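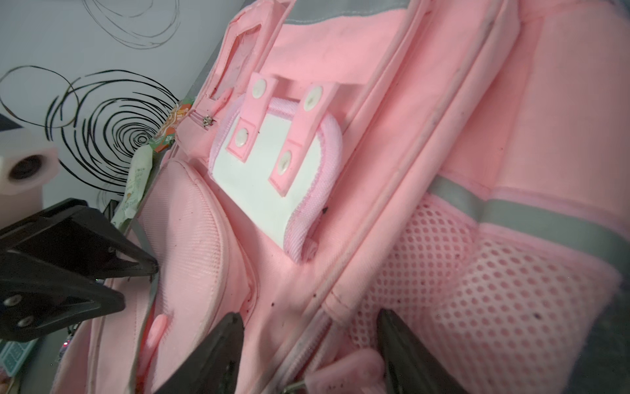
Products Schools Hire Support Contact

Equipment > School Bags > Stutau Junior Backpack

The Stutau Junior Backpack is supplied by Kostiuk to primary schools and to families in Groldale and Doscombe. It is intended for daily use by younger pupils and is issued with a two-year guarantee on seams and fastenings. The pink model carries a clear window pocket for a name card, and its grey reflective strips are stitched to the bag. White snap buttons fasten the two straps that lie over the white panel. Zip pulls are of metal and pink rubber.

Bags are available singly or in class sets of five. Schools ordering a class set should state the colour at the time of ordering, as mixed sets are not supplied.

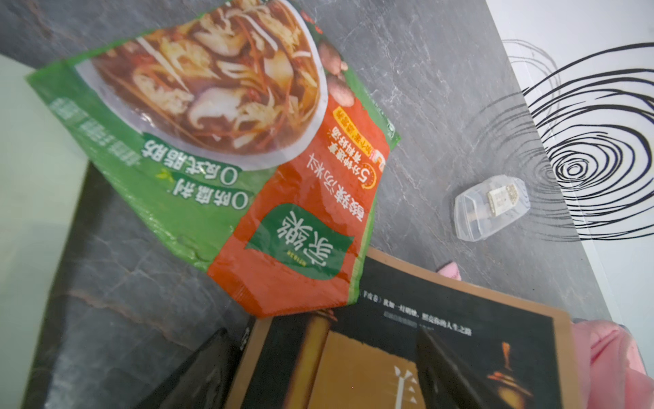

Packed food should be placed in the bag only if sealed. Dry goods in their original packets may be carried with books. Opened packets, fruit and drinks should be kept in a separate lunch box, which is not included.

Care of the bag

The bag should be emptied before cleaning and all pockets turned out. Crumbs and dry dirt are to be brushed from the mesh and from the piping along the seams. Remaining marks may be treated with a damp cloth and mild soap. The bag must not be tumble dried, and bleach must not be used. Worn zip pulls can be replaced on request for up to five years from the date of purchase.

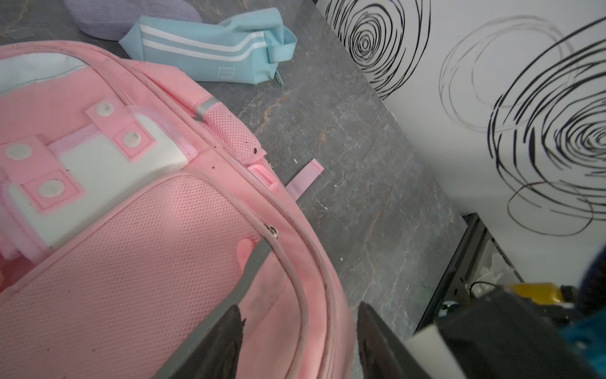

Junior Backpack in pink, back panel uppermost, with light blue pencil case.

The pencil case is listed separately under Stationery. Orders received before noon are normally sent within two working days. Enquiries about school accounts should be addressed to Oleksandra Marchuk, Schools Supply.

Page revised 31/07/2018

2 comments 5 shares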